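12/09/2025
By Normunds Vasiliauskas
Filed under: Talks and Papers / Housing and Residential Life

Speaker notes: Shared kitchens in residential buildings, what the Hukside review asks of us

Opening (two minutes)

Good morning, and thank you to the Jalham Housing Association for the invitation. I have been asked to speak on the management of shared kitchens, a subject that takes up very little space in our policy manuals and a great deal of space in our correspondence. Of the written complaints received by the residential office at Hukside during the review period, 211 concerned a kitchen. Heating, noise and parking each produced fewer.

Pause here. Ask how many in the room manage a building with at least one kitchen used by more than one household.

Background to the review

Hukside has 295 rooms, arranged in clusters of seven or eight, with one kitchen to each cluster. When the building opened, the kitchens were treated as leftover space. They were fitted out in the final weeks, from whatever remained of the budget, and no one was named as responsible for them. The lease mentioned them in a single sentence, which required residents to keep them "in reasonable order." The review found that residents, cleaning staff and the management office each held a different view of what that sentence required.

We began in January by reading every complaint in full. I recommend this to any organization that is considering a similar exercise. A summary would have told us that people were unhappy about dirt. The letters told us that people were unhappy about being left to settle the matter among themselves, often with neighbors they had met only a few weeks earlier.

Principle one: the counter belongs to everyone

The most common dispute was over counter space. Residents left personal items out, others moved them, and the moving was taken as an insult. Our earlier rule said that items should not be left out "for extended periods." That wording has been withdrawn. The new rule states that anything on the counter at ten in the evening is either building property or may be placed in the holding cupboard by any resident, without notice and without blame.

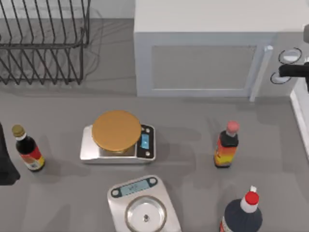
The words "without blame" were added at the request of residents. They wished to be able to clear a surface without writing a note to explain themselves. Since the change, the office has received far fewer messages that begin with an apology for someone else's saucepan.

A related point concerns what the building itself should provide. Our position is that large items should be supplied by the landlord and small items by the resident. Where a building supplies an item, it must also repair it. A broken appliance with no repair date does more harm to goodwill than having no appliance at all. I would ask you to note the figure of 700 dollars, our annual repair allowance per kitchen. It was set after a long discussion and has so far proved enough.

Principle two: cleaning is a service, and tidying is a duty

These two words were used as if they meant the same thing. They do not, and our staff had borne the cost of the confusion. Under the revised schedule, the cleaning contractor, Direll, is responsible for floors, drains, sinks, the inside of ovens and the outside of every fixed surface. Residents are responsible for their own dishes, food and waste. The schedule hangs inside the kitchen door, on one page, in large type.

If time allows, read the schedule aloud. It takes under a minute. If time is short, go straight to the drying rack.

The drying rack deserves a moment. In the first draft of the schedule it was assigned to no one. Dishes were washed, placed in the rack and left for days, so that the rack became a second cupboard. We now ask that it be cleared each night. 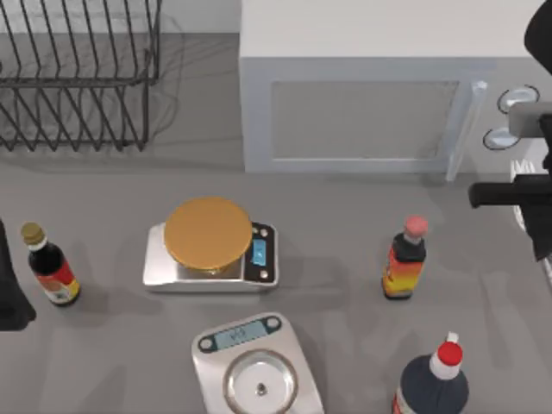 Slide 6. Counter with dish rack and microwave, seen from above.

Some of you will consider a nightly clearing too strict. We heard the same view from residents of the fourth floor, and we agreed to a trial without it. The trial was ended early at the request of those same residents.

Principle three: one named person

Each cluster now has a kitchen contact, who serves for one term and receives a modest credit on the rent. The contact does not police anyone. The contact reports faults, collects requests and attends a short meeting with the residential office. The position was first tested at our smaller property, Rozīte, where it had grown up informally among the residents before we gave it a title.

Costs

I am often asked what the program costs. The first-year figure was 1799 dollars per kitchen, which covered the holding cupboard, new shelving, printed schedules and the contact's rent credit. The repair allowance is separate. Members of the finance group will find the full table in the handout.

What we have not solved

Smells remain a matter of dispute, and I do not believe a written rule will settle them. Refrigerator space is still divided by shelf, which works poorly for residents who shop once a month. We have also had difficulty reaching residents who work nights, for whom ten in the evening is the middle of the day. A revised clearing time for those clusters is under discussion.

Take questions from the floor. If asked about charges for missed clearing, state that Hukside issues none and has no plan to do so.

Comments (4)

M. Orrin
Thank you for posting the notes. Could the one-page schedule be made available as a separate download? Our board would like to see the wording.

tess_k
I lived in a building like this for three years and the holding cupboard would have saved two friendships.

Paul
Ten o'clock is too early in my opinion. Plenty of people eat after a late shift. Glad to see it is being looked at.

Residential Office
@M. Orrin, the schedule has been sent to the address on your registration form.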